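The removal people rang at breakfast to say they could do the end of the month after all, so that's settled, and I've spent the whole day in a mild panic and eaten most of a packet of ginger biscuits. Toivo was very calm on the phone from work. He said it's only a flat. I said it's only a flat with eleven years of stuff in it, and he went quiet and then asked if I'd started on the hall cupboard.

I had not started on the hall cupboard. I'd started on the bathroom, which is the easy one, and I'd given myself a long rest afterwards.

So after lunch I did it. I put the radio on the floor and sat down next to it and just began pulling things out. Top shelf first: the spare duvet, the picnic blanket that still has grass in it from Ondau (two summers ago? three?), a bag of bags, and inside the bag of bags another bag of bags. There was a jigsaw of 1000 pieces that my aunt gave us when we moved in, a harbour with far too much sky, and I opened it to see if we'd ever got anywhere and found the edges still joined up in long strips, laid in flat on top of the rest. We must have meant to go back to it. I shut the lid and put it on the charity pile, then took it off the charity pile, then put it back. It's on the stairs now, so I suppose it's undecided.

Under the duvet were the candles from the winter the power kept going off, all bent like bananas. Under those was Toivo's folder of manuals, which he's so proud of, and which has the manual for a toaster we got rid of before I even had this job. I texted him a list of the things he no longer needs instructions for and he wrote back "leave the folder alone". Fine. The folder is coming to Skitville with us, toaster and all.

Then I got on to the plastic boxes, and that's where the afternoon went. I do love a clear box with a handle. You can see what you've got, you can carry it about, and you can stack it up and feel like the sort of person who knows where the batteries are. What I hadn't faced up to is how many I'd bought and how little I'd put in them on purpose. One had sewing things and a single birthday candle. One had all the phone chargers we've ever owned, in a knot, and I spent a good half hour on that knot before I gave in and made a cup of tea.

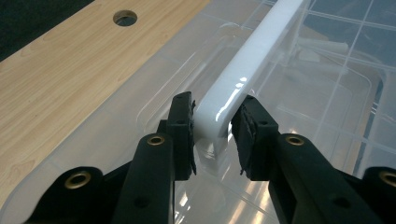 Kokkinos Street, October, still the same day but after tea

Right, I'm going on with this because I was in the middle of the boxes and then Nantana turned up at the door with soup, bless her, and I lost two hours.

She'd meant to drop it and go. She got as far as the hall, saw the floor, took her coat off and sat down on the bag of bags. I've never known anyone so happy in other people's mess. She wanted to know what everything was and where it came from, and she kept holding things up and saying "yes or no?" in a very stern voice, and if I took longer than a breath she put it on the no pile. It was terrible and also very quick. I got rid of more with her in those two hours than I had all day, though I did sneak the gravy boat back when she went to the loo.

The clear box with the white handle was the one we argued about. She said it was perfect for medicines and plasters and should live in the kitchen in the new place, up high. I said I'd always thought of it for the Christmas decorations, the little ones, the straw stars and the felt robin, because they get crushed in the big crate every single year. She said the stars could go in a shoebox like everybody else's. I said shoeboxes are how they got crushed in the first place! We went round and round on this for far longer than any box deserves, and in the end I wrote STARS on a bit of masking tape and stuck it on while she was stirring the soup. The plasters can have the blue tin.

(The soup was the yellow one with the noodles, and so good. She's promised to write it down for me and she's promised that before.)

She did get me to do one sensible thing, and that's the paper. I'd been keeping every letter that looked at all official, and she made me fetch the recycling bag and go through the lot with her sitting there like an invigilator. Water bills from the old address. The guarantee for the old bed. A whole wad from Vakier about the boiler, which was replaced. I found the postcard Mum sent from the coast, the one with the donkey, and had a little moment, and Nantana very kindly looked at the ceiling till I'd finished. That's gone in my handbag so it can't be packed by accident. I also found 200 in old notes tucked inside a road atlas, and we both screamed, and then she looked it up and they went out of use ages ago. The bank might still take them. I'm going to ask, anyway.

Toivo got home when we were on the last shelf. He stepped over everything very carefully in his socks and said it looked worse than when he'd left, and Nantana told him it has to look worse first. He went and ate the rest of the soup standing up at the cooker. Then he came and found his folder and took it away to the bedroom without a word, and I heard the drawer shut.

So where are we. The cupboard itself is empty and I've wiped it down, and there's a mark on the back wall shaped like a boot that I've never seen before in my life. The charity pile is by the front door, in two bin bags and the basket with the wonky leg. The yes pile is bigger than I'd like. The chargers are still in their knot and I've decided they can move house as they are, and someone can deal with them in Skitville on a wet weekend (Toivo).

I've still got the whole kitchen to do. I opened the cupboard over the fridge this evening just to see, and there were the fondue forks, and the cake stand, and about nine jam jars I'd washed and kept for the jam I was going to make, and I closed it again. Nantana says she can come back with her sister's trolley and we'll get the books down to the ground floor in one go. I've told her I'll do lunch. I don't know what on, the plates want wrapping soon, but there's bread in the freezer and plenty of eggs to use up.

My knees hurt from the floor. I've run a bath and I can hear it's nearly full. Must remember to ring the gas people, and to ask downstairs if they want the ironing board, and to get more masking tape – the wide sort, the thin stuff peels off as soon as you look at it and the stars one is already lifting at the corner.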